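Campaign Season at My House: What I've Learned About Yard Signs, Flyers and Feeding Canvassers

September 2020

I ran for our town council in Wastcombe two years back and lost by 27 votes, and I'm now helping my friend Akinyi Waweru with her run for the same seat. So my house is campaign headquarters again, and people keep emailing me to ask how we keep it from swallowing the living room. It does swallow the living room a little. But I have some tricks!

Folding flyers without wrecking your hands

We had 2000 flyers to fold the first time, and I did the first batch with my thumbnail like a fool. Get a bone folder from the craft aisle, or use the back of a butter knife or a clean wooden ruler. Fold in small stacks of 5, crease each sheet by itself, then press the whole stack under a heavy cookbook overnight. Dry hands help a lot. If you put on hand lotion beforehand you'll leave prints on every single candidate photo (ask me how I know).

If your flyers are glossy, score the fold line before you bend it, or the ink cracks right down the middle of your slogan. An empty ballpoint pen and a ruler will do it.

Sorting by street

Use shallow boxes. The lids from copier paper boxes are perfect and most offices will hand you a pile of them. One lid per walking route, with the street names written on the short end so you can read them when they're stacked. I used to write them on top, and then I'd have to lift every one to find Orchard Street. Bundle with wide rubber bands or strips of scrap paper. Skinny rubber bands bite into the edges, and a flyer with a notch in it looks like it came out of the recycling.

Clipboards get their own spot, with a pen tied to each one. Tie it with kitchen string, long enough for a left-handed person to use it. Akinyi is left-handed and had opinions about this.

Where it all goes when company comes

Paper wants to lie flat, in the dark, off the floor. I empty out a cabinet at the start of the season and give the whole thing over to the campaign — table linens and board games can live under the bed until November. Heavy boxes on the bottom, blank sign-up sheets higher up, and the tape and markers just inside the door so I'm not digging for them with someone waiting on the porch.

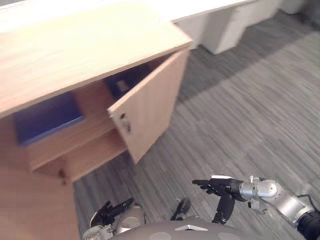 A light wood cabinet with the door swung open.

Before you load up any shelf, check the little pegs holding it. Paper is way heavier than you'd think. If a shelf bows, move the load out toward the ends where the supports are, or flip the shelf over if the design lets you. And tuck a small dish of baking soda in a back corner if the cabinet smells musty, or your flyers will smell musty too.

Yard signs

Store the wire stands separately from the signs. They scratch everything, including your shins. I stand mine up in a tall trash can in the garage with an old towel in the bottom. For pushing them into hard August ground, pour a kettle of plain water on the spot, wait ten minutes and then push straight down on the crossbar with your foot, in real shoes. If it still won't go, make a pilot hole with a long screwdriver. Call before you dig deeper than that!

Muddy signs come clean with dish soap and a soft sponge. Don't use a scrubby one on the printed side. Dry them all the way before stacking or they'll stick together, and when you peel them apart half a letter goes with it. Halima Kashindye, who was on my first campaign, slips a sheet of newspaper between every two signs and hers have lasted three elections.

Getting sticker goo off things

Campaign stickers end up on everything. On glass or metal, rub in a little cooking oil, leave it while you drink your coffee, then wipe and wash with dish soap. On a painted wall, try a hair dryer on low and peel slowly from one corner. On a wool coat, put the coat in a bag in the freezer for an hour and the goo mostly crumbles off. Test a hidden bit first, whatever it is.

Feeding people

Canvassers come back starving. I make a big pot of lentil soup the night before and keep it in the fridge, then heat it up when the first ones text me. This year we're handing it out the back door in lidded paper cups and everybody eats in the yard, well spread out. Bars and muffins get wrapped one by one. Maysoun Boutros brings a cooler of frozen water bottles, and they thaw over the morning, so there's no bag of ice to buy.

Next time I'll write up what to do with leftover signs after the election. The plastic kind make very good drawer liners, and I have 52 of them with my own name on.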